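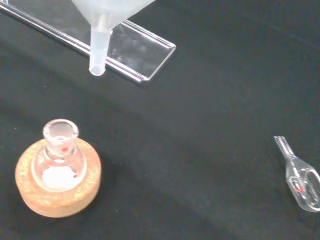 Settling of Suspended Clay in Pond Water from Podcombe

Project report, second-year environmental chemistry
4 August option: written submission, October

1. Aim

The pond at Podcombe stays cloudy for weeks after heavy rain. The aim of this project was to find out whether a small dose of alum clears the water faster than standing alone, and whether the order of dosing and stirring matters.

2. Background

Clay particles in fresh water carry a negative surface charge and repel one another. Aluminium ions reduce this repulsion, so that the particles collide, stick and form flocs large enough to sink. The process depends on pH. If the water is too acidic the aluminium stays in solution and little floc forms.

3. Method

Water was collected from the outlet end of the pond, 20 cm below the surface, and stored in the dark. Large debris was removed with a coarse sieve. Samples of 100 ml were measured into beakers and dosed with alum solution by pipette. Each was stirred quickly for one minute, then slowly for 20 minutes, and left to stand. One set was left undosed as a control. A third set was dosed after the slow stirring – this was the reversed order.

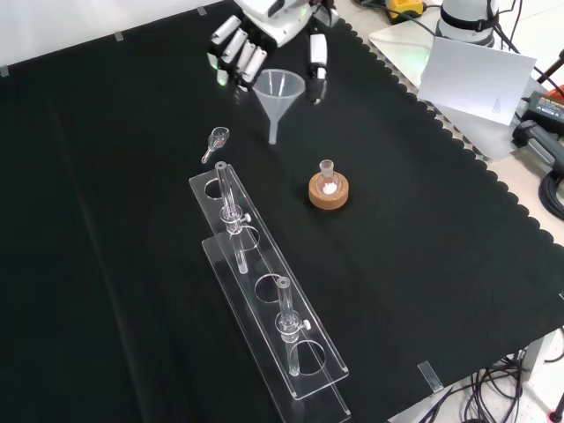 Figure 1. Clear plastic funnel, glass piece and acrylic rack on the bench.

Turbidity was read on the Mtshali meter in the teaching laboratory. The meter was zeroed with distilled water before each set. Readings were taken from the upper third of the beaker, as the pipette disturbed the sediment when lowered further.

4. Results

The dosed samples cleared within the first hour. The control was still cloudy at the end of the session. The reversed order gave fine, slow flocs and a result between the two. Two readings from the first set were discarded – the cell had a fingerprint on it.
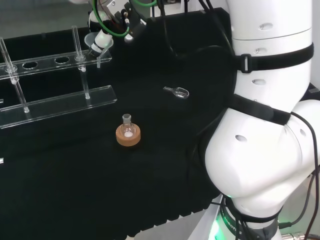
The pH fell slightly in all dosed samples, as expected from the hydrolysis of aluminium. No sample fell below pH 6.

5. Sources of error

The water was stored overnight, and some of the coarser clay had already settled. The bottle was shaken before use, but this may have broken up natural flocs. Stirring speed was set by eye.

6. Further work

A finer series of doses should be tested, with a mechanical stirrer. Samples taken at the inlet would show whether the clay comes from the track or from the banks.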